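Fenevo hand-held gripper – demo and open day unit
Ballar Equipment > Handling > Hand-held > Fenevo

Status: demo stock, available to try at Irkine open days
Lead time: ask us, it moves
Last updated June 6, 2018

Quick version for people in a hurry. Fenevo is a two-finger gripper you hold and work yourself. No robot arm, no cell, no fence. You pick things up with it, put them down, and the people who program the arms get to see how a job is done by someone who already knows how to do it. We've been showing it at Irkine and the page was overdue for a rewrite, so this is the rewrite. More to come after the August session.

What you get on the day

Sessions are 80 minutes. First bit is us talking, we try to keep that short. Then hands on for everybody, then questions. Wear what you like, closed shoes please. Groups up to 21, bigger than that and people end up standing at the back with nothing to do. If you're bringing a whole shift, call first and we'll split you in two.

We run the demo on a household table with a cloth on it, and we use parcels and packets. Ordinary stuff. Visitors kept telling us that machined blocks on a steel bench told them nothing about their own packing line, which was fair enough.
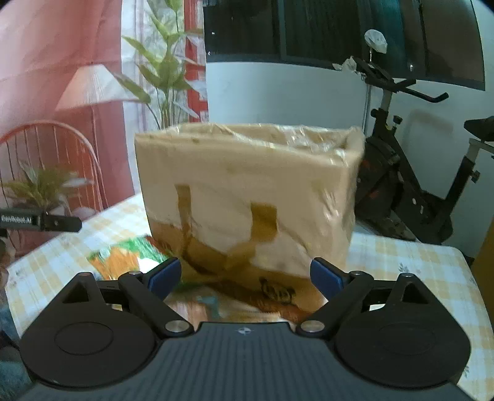
Boxes are what most people ask about so we'll deal with them first. A full-size carton is wider than the fingers will open. You don't grab it across the body. You go for an edge, a flap or the rim, one jaw inside and one out, then tip, slide or steady it. Takes a few tries. The first thing nearly every visitor does is squeeze too hard and fold the rim over – that's fine, we have more boxes.

Tape matters more than you'd think. A pad on bare cardboard behaves one way and a pad on shiny tape behaves another, and a box that's been taped up three or four times has both within a hand's width. If your returns desk sees a lot of re-used cartons, tell us when you book and we'll spend longer on it.

Used boxes are better then new ones for practice. New ones are too square.

Specs, short form

Type: two-finger, parallel approach, linkage driven
Pads: blue, replaceable, sold in sets of 4
Finger travel: see drawing sheet, two versions
Held: one hand or two, left or right
Opening and closing: by trigger
Practice time we suggest before you judge it: 60 minutes
Carry case: included
Power lead: included, Australian plug, adapters on request
Colour: black and dark grey, no other options, please stop asking for yellow

Drawing sheet goes out by email. We don't put it up here because the old one got passed around for more than a year after we'd changed the mounting.

What it's good for

Training days. Working out whether a job suits two fingers at all before you spend real money on an arm. Arguing with your supplier. We've had a bakery, a parts counter and a school kitchen through the door and all three went home with a different answer to the one they came with. The bakery left with no order and a list of things to fix on their line first. Good result as far as we're concerned.

Soft packs and small packets

Second half of the session is smaller goods. Crisp film, sachets, anything that slips or crinkles. Pads get wiped between goes, a bit of sugar or flour dust on them and the grip changes completely. Come in low, keep the wrist level, close slowly. Don't chase the packet across the table. If it slides, open right up and start again.
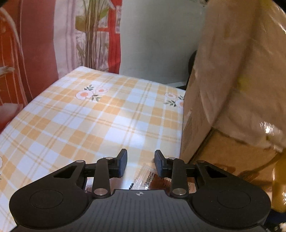
The trick with small flat packs is getting under one side. On a hard bench there's nothing to work with and the tips just skate over the top. Cloth gives a little, so you can press down and bring the tips together and the pack will generally ruck up between them. We tell people to practise on cloth, then take the cloth off and find out how much harder it gets.

Clear film is its own headache, mostly for the camera side and not for your hand. Bright overhead lights bounce off it and whoever is looking at the pictures later can't tell where the edge of the pack is. Turn the pack or move the light. Moving the light is usually easier. We don't black out the room for demos and won't be starting – your warehouse isn't blacked out either.

Big and small together is the exercise people like best. Large parcel to one side, little packet near it, and you have to get to the packet without shoving the parcel. Elbow placement is everything. Tall people find it more awkward than they expect to, and there is a stool if you'd like one.

What it's not good for

Anything hot. Anything wet, or at least not for long. Glass, we'd rather you didn't. Loose fruit works but bruises, so bring your own and don't send us the bill. Not rated for food contact, wrapped goods only.

Hire and purchase

Hire is by the week, pads included, one spare set in the case. Return it in the same case with the foam the right way up. Damaged pads are no charge, bent links are. Purchase price is by quote. Schools and TAFEs get the hire rate at cost, ask for the La form (that's the one with the green header, the other one is for freight).

Anyone who's been to an open day can take a unit straight away if there's one on the shelf. If you haven't, we ask that you come to one or do the phone walkthrough. It's not a sales thing, we just had too many come back with the pads on upside down.

Getting to Irkine

Parking off the back lane, not the front, the front belongs to the tyre place. Ring the bell twice. Step-free through the roller door, tell us and we'll have it up when you arrive. Tea and coffee there, lunch isn't, the bakery on the corner does a decent roll.

Bookings by phone or the form at the bottom of the page. Put your group size and what you handle – cartons, bags, pouches, whatever – in the comments box. If the form hangs on the second screen just ring, we know about it, its being looked at.

Related items
Fenevo pad set, blue
Fenevo carry case, replacement foam
Fenevo bench stand
Ballar parcel practice kit (cartons, flat packed, tape not included)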